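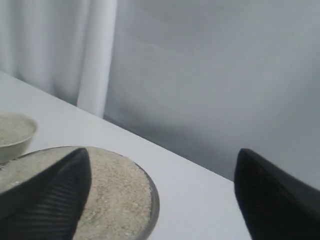

Photo: Ingrid Kapoor

Starnevville council wants to stop putting sand on its footpaths in winter and go over entirely to salt brine. Staff recommended the change in June and council will vote on it before the snow comes. I think it is a mistake, and I think most people who walk to work in this town would say the same if they were asked.

The case for brine is easy to make. It goes down before a storm, it keeps ice from bonding to the concrete, and it leaves nothing to sweep up in spring. The public works department says sanding the sidewalks cost the town $159,000 last winter, and a good part of that was the cleanup in April. Skundberg, the contractor that does our main roads, already has the tanks and sprayers.

None of that is wrong. My objection is that it treats a sidewalk like a road. A road has traffic to work the brine in and break up the slush. The path along Mill Street has a few dozen pairs of boots and the odd stroller. When the temperature drops well below freezing, salt slows down and then more or less quits. Sand still gives you something to stand on at minus 25. 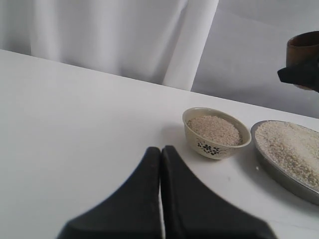

There is also the question of what we are rinsing into the creek. Sand is a nuisance in a storm drain, but it can be vacuumed out. Chloride can't. Once it is in the water it stays there, and the creek runs straight into the lake that half the county swims in. The staff report gives this one paragraph, and the paragraph says further study may be warranted.

Then there are the buildings. The old stone block at the corner of Mill and Church went up in 1851, and the lower courses are already flaking where road spray hits them. Intan Ginting has run the shoe repair at number 4 since 2000, and she told me she can tell from the front step what kind of winter it has been. She also replaces a lot of heels that salt has got into, so she has less reason than most to complain.

Endovby, forty minutes up the highway, switched to brine on its sidewalks and then went back to a mix on the hills and at bus stops. That seems sensible to me. Put brine on the flat downtown blocks where crews can get to it quickly. Keep sand for the school routes, the steps by the library and the slope below the hospital, and keep the yellow boxes filled so that people can help themselves.

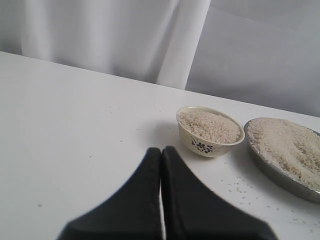 The choice of winter grit goes to a council vote this fall.

The cleanup bill is a fair concern, and there are ways to bring it down. The town now orders the cheapest sand it can get, full of fines that turn to dust in April. A washed, coarser grade costs more by the tonne, but less of it blows away and crews need fewer passes. Council should ask for a price on that before it votes.

It should also ask how many people fell last winter. The report doesn't say. It has a table for equipment hours and another for fuel, and nothing on broken wrists. Anyone over 70 in this town could have told staff where the bad corners are.

Residents can write to the clerk's office or sign up to speak at the next public works meeting.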